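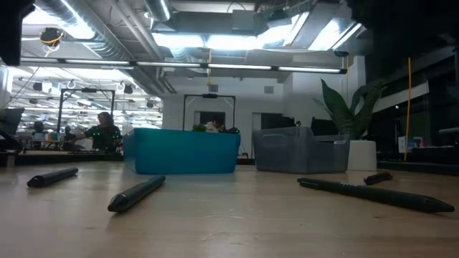
Black markers on the table

Speaker notes, "Reading a Small Prize List All the Way Through"
Tukberg Library talk, 1/27/23

Start without slides. Say hello, wait for the chairs to stop scraping.

Open with the number. 3,063 pages. That was the whole longlist for the Tavitz Prize for translated fiction, 11 novels, and I read every page of it between the announcement and the end of December. Hold up the notebook. Let people laugh if they want to.

I want to talk tonight about what happens when you read a prize list as a list, in one long go, with all the books leaning on each other. I had never done it before. I'd always waited for the winner and bought that one, and I loved some of those winners, but I had no idea what I was missing next to them on the shelf!

Quick word on the prize for anyone who hasn't met it. It's small. It goes to a novel published in English translation by a small press, and the money is split down the middle between author and translator. The jury reads in English. They do not announce a ranking, only a longlist, a shortlist and a winner.

(If someone asks how books get in: the presses submit them, two titles each at most. Don't get stuck on this.)

PART ONE: THE ORDER YOU READ IN

I read them in the order the library could get them to me, so pure chance. First up was The Salt Clerk, which is a very quiet book. A man in a harbor office copies out shipping records for forty years and slowly begins to change them. Almost no dialogue. I admired it and I was a little bored.

Then I read The Ninth Aunt, which is loud, funny, crowded, full of weddings and arguments about soup, and halfway through I found myself missing the clerk. I went back and reread his first chapter that same night. It was a different book! Everything I had taken for flatness was a man being careful.

READ ALOUD: the opening paragraph of The Salt Clerk, the one with the ledger. Slow down at "I wrote what I was given." Pause after it.

Point to make here: a loud book can teach you how to hear a quiet one. I don't think I'd have gone back if the list hadn't put them side by side.

PART TWO: TRANSLATORS

This is the part I'm most excited about, so watch the clock. 10 minutes, no more.

Two of the novels on the list had the same translator, working from the same language, and I didn't notice until I'd finished both. One is a village comedy called Goose Weather. The other is Buslow, a long, angry novel about a mining town and the company that owns it. They sound nothing alike. The comedy runs on and on in big breathless sentences with jokes tucked in the commas. Buslow is all short sentences, hard stops, very few adjectives.

So I got both down again and went looking for the shared hand. I found it in the small words. The same fondness for "well, then" when a character gives in. The same way of leaving a food name alone and letting you work it out from what people do with it. It made me so happy, I can't tell you.

READ ALOUD: half a page from each, back to back. Don't say which is which until after.

Ask the room: who here has ever picked up a book for its translator? Hands. Then tell them about my Tolentino shelf. Tolentino Editions prints the translator's name on the front cover, same size as the author's, and once I started shelving by that name I started reading differently.

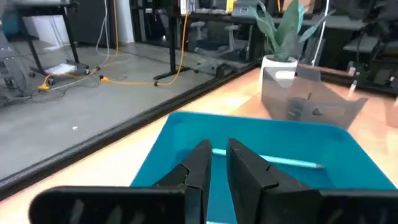
Light blue pencil in a teal tray

PART THREE: THE ONE I COULDN'T STAND

Be fair here. The Glass Parish. I fought with this book for two weeks. It's told backward, every character has three names, and there is a chapter made up only of church bell times. I wrote some rude things in my notebook. (Read one. The one about the bells, not the one about the bishop.)

But it's also the book I've talked about most since. I've pressed it on two friends, and one of them thinks it is the best thing on the list. I still don't like it. I'm very glad a jury put it in front of me, and I'd never have got past page thirty on my own.

If the mood is good, do the bit about reading the bell chapter on the bus. If it's running long, skip straight to the winner.

THE WINNER

The Salt Clerk won. Wait for a reaction, some of them will know. I'd have given it to Buslow, by a hair, and I'm happy to be argued with.

What I'd like people to try: pick a list. Any list, a short one is fine. The Tavitz shortlist is four books and the library here has all of them. Read them close together, keep notes, and don't look up the winner until you're done. Then write down who you'd have picked and why, even if it's one line.

Handout is the full longlist with translators and presses. Copies by the door, sign-up sheet for the loan copies next to them.

QUESTIONS

Likely ones:
Did I skim? Yes, some of The Glass Parish. Own up.
Which one for a book club? The Ninth Aunt. Plenty to fight about, and the soup.
Which as a first translated novel? Goose Weather.
Am I doing it again next year? Yes!

Repeat each question into the mic before answering.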